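About Gaster

Hi, and welcome! I started Gaster in March, after years of buying robot hands for other people and never getting to play with them properly. So now I play with them for a living (well, I test them) and write up what I find, so a small shop can pick a hand, an arm or a controller without gambling its whole budget.

Our bench is nothing fancy. Every hand that comes in gets the same 3 jobs: pick up a ball, pick up a thin rod, hand something over to the other arm. Each job gets 100 tries, and I log the misses too – those are the fun part!
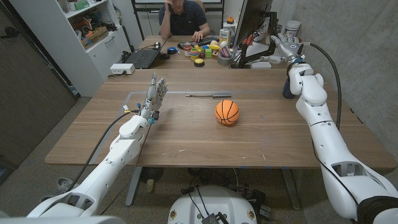
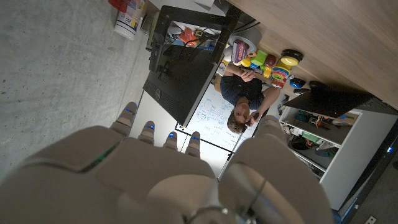

The Herow comparison is the one most folks write to me about. It ran to more than 1000 grasps, and I still get into friendly arguments over how I scored the slips. If you build controllers, look up the Michalski notes instead, they go deep on lag and on fingers that close a hair too late.

I don't sell hardware and I don't take a cut from anyone who does. Makers can send a hand in through the Letska loan program, and it goes back with the full log, good or bad.

Got a gripper you're unsure of? Drop me a line and tell me what you need it to hold.

Page updated October 30, 2022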